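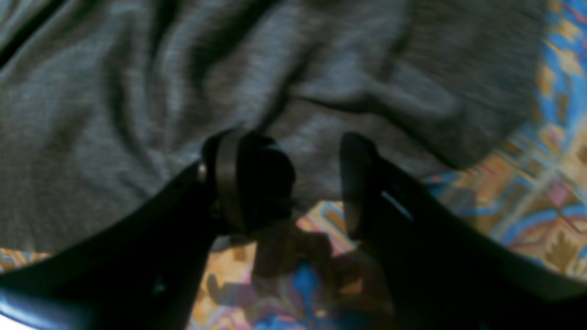

Gray T-shirts that won't fold square, what am I doing wrong?

Posted by Koller, 12/8/24
1216 views

I do my folding on the big table, and T-shirts are the one thing I can't get neat. Towels are fine, jeans are fine. With shirts I start out okay and then one side ends up longer than the other and the sleeves poke out of the stack. The worst are the plain heathered gray ones, the soft knit kind that bunches up into ridges as soon as you pick up a part of it. I can't see where the side seam is half the time, it's gray on gray. The table has a patterned cloth on it and I don't want to take that off every time I do laundry.

I bought a plastic folding board from a store called Hurkard in July and it was too narrow for my shirts, so I gave it away. Shelf space is 40 cm deep and I would like two stacks side by side. Is there a way to fold these by hand that comes out the same size each time? Also, does it matter if I start with the shirt face up or face down? I have seen people do both.

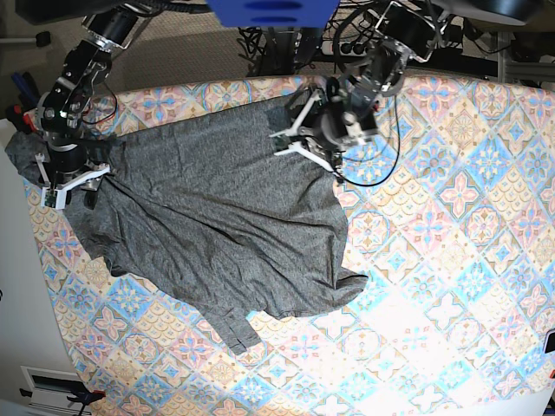

Gray T-shirt, crumpled and creased through the middle.

12 comments

Nenel
Most of your problem is before the fold. If the shirt has a crease running through it and a sleeve twisted under, whatever you do next will be crooked. Get it flat first.

Lay the whole shirt on the table, nothing hanging off the edge. The weight of the part that hangs down keeps pulling the rest, and on soft knits it pulls a lot. If the table is too small in one direction, turn the shirt 90 degrees and try it that way before you give up on it.

Then do this:

Put it face down with the collar away from you. Face down is for when you want the front showing at the end. If you don't care about that, face up works the same.

Hold both shoulder seams and give a short pull outward. Do the same at the two bottom corners of the hem. Then smooth from the middle out to the sides with your flat hand.

Fold one side in, from the middle of the shoulder straight down to the hem. Turn the sleeve back so it lies on the part you just folded and doesn't stick out past it. Repeat on the other side.

Bring the hem up to just below the collar, then fold in half again. If the stack is too tall for your shelf, fold in thirds on the last step.

For the tablecloth, you can use it. If yours has diamonds or squares that repeat, pick a line of them and put the hem corners on it. When the two corners are on the same line the shirt is straight. I have used a checked cloth this way for years. It needs to be smooth itself, and it helps to clip it to the table so it doesn't travel when you pull on the shirt.

Shared 9 times

Corance
Just roll them. Lay it flat, sleeves in, roll from the bottom. You can see all of them in the drawer and you don't have to care about corners.

1 comment

Koller
Thanks, but it's shelves, no drawers. Rolled ones fall off the front.

Hurkard_returns
I used to fold at a laundry service, 900 pieces on a busy day, a lot of it plain T-shirts. What Nenel wrote is close to how we did it. A few things I would add.
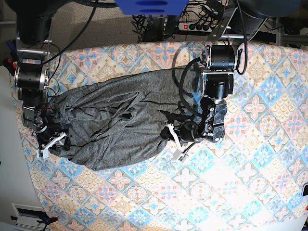

Don't try to fix a shirt by pulling on one end while the rest is in a heap. It gets long and narrow and the wrinkles go deeper. Pick it up by the shoulders, shake it once, and put it down again. That takes less time than picking at it.

Fold them soon after they come out of the dryer. Knit that sits in a basket overnight holds every wrinkle, and then it is thicker in some places and the stack leans.

For the same size each time, cut a piece of cardboard. Make it a little narrower than half your shelf so two stacks fit. Lay it on the back of the shirt under the collar, fold the sides over it, pull it out, then fold up. A board from the store does the same thing but you can't choose the width. Ours were cut from shipping boxes and we replaced them when the corners went soft.

On the seams, don't look for them, feel for them. Run your thumb down from the armpit. Some cheaper shirts are knit as a tube and have no side seam at all, so on those go by the sleeves and ignore the bottom until the end. Some of them also twist in the wash and will never sit square. Put those at the bottom of the stack.

4 comments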